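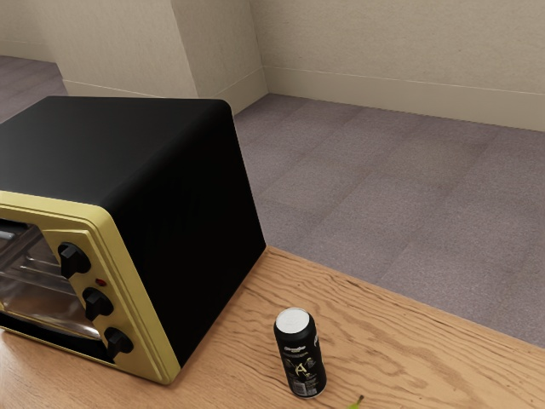

Simulated tabletop with the toaster oven and a drinks can, from the Malto knob-turning tasks.

Malto simulation study: your questions answered

Last updated: December
Filed under: Research > Manipulation > Help and FAQs

What were you trying to find out?
Whether a policy trained wholly in simulation would rank the same way as it does on our real bench at Fustham. If the two orders agree, we can try out a great many ideas on the computer and save the bench for the good ones (and spare everybody a lot of waiting about!).

Why a toaster oven?
It has a glass door and three knobs on one narrow panel, so a small mistake in aim soon shows up. Châu Đào suggested it, and we've all grown rather fond of it.

Does the can do anything?
It's a distractor in the oven tasks, and we move it between episodes. Policies that had only ever met a bare table did noticeably worse once it was there, which Khải Âu has written up in the longer report.

How many episodes did you run?
We ran 3,000 in simulation and 470 on the bench. Each simulated episode starts from its own random seed, and the seeds are all in the download, so you can repeat any of them.

And did the rankings agree?
For the knobs, yes, very nicely. For the door they didn't, and we think our hinge friction is set too low. Nhi Dương is working through that now, so please treat the door numbers as provisional.

Can I use the scenes in my own work?
Please do, and do write and tell us how you get on. Pongsak Wannasri looks after the downloads.

Related
- Setting hinge friction in Malto
- Choosing distractor objects
- Győri bench notes: camera placement
- Clunis scene pack: release notes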